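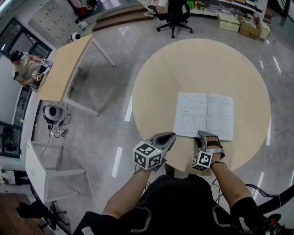 Start with the tables, my sister told me on the phone, the tables are where they always get it wrong. She had checked booklets for Allness before she moved away, and she was right about most things to do with paper.

I had the booklet open on the round table by then. It was the guide to the Ivow water filter, and it had come back from the printer in Tretbridge in a box of 200. The other 3000 would be printed when I said yes. I had until five o'clock to say it.

I told her I would start with the tables. Then I started at the front, because I wanted to read it the way a person at home would read it, with the filter on the counter and the water turned off.

The first pages were fine. They told you what was in the box and what to do if it wasn't. The diagrams had small numbers, and the numbers matched the list. I pressed the booklet flat at the fold. It rose again, and I pressed it again. That went on all afternoon. A stiff booklet is a nuisance if your hands are busy under a sink, and I wrote that down, though I knew it was too late to change the paper.

The table was a good one to read at. It had no corners, so I could move around it when the shine from the lights got onto the page. I read the part about the seal standing up. I read the part about cleaning from the other side.

The mistake was in the second table, after all. It said to change the filter every 20 days. The page before it said 57. I went back and forth between the two pages until I was sure they were talking about the same filter.

I called my sister back and read her both lines.

"Which one is true?" she said.

I said I didn't know. I had never owned one. 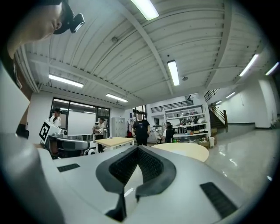 She told me to call Sasaki, so I did. Sasaki made the filter and Allness sold it, and neither of them had written the booklet. A man there put me on hold. I listened to a piano and looked up at the ceiling, where the lights ran off toward the stairs. The others in the room kept on with their work.

The man came back and said it was 57. I asked him if he was sure, and he said he would find out. The piano started again. When he came back the second time he said it was still 57, and that the 20 came from an older model they had stopped making in March.

I marked the table in pencil and wrote the right number next to it. Then I called the printer and said no. The woman there asked if it was the tables.

I said it was the second one.

She said she would have a new page for me in the morning. I closed the booklet and it opened again by itself, so I put my notebook on top of it and called my sister to tell her the number.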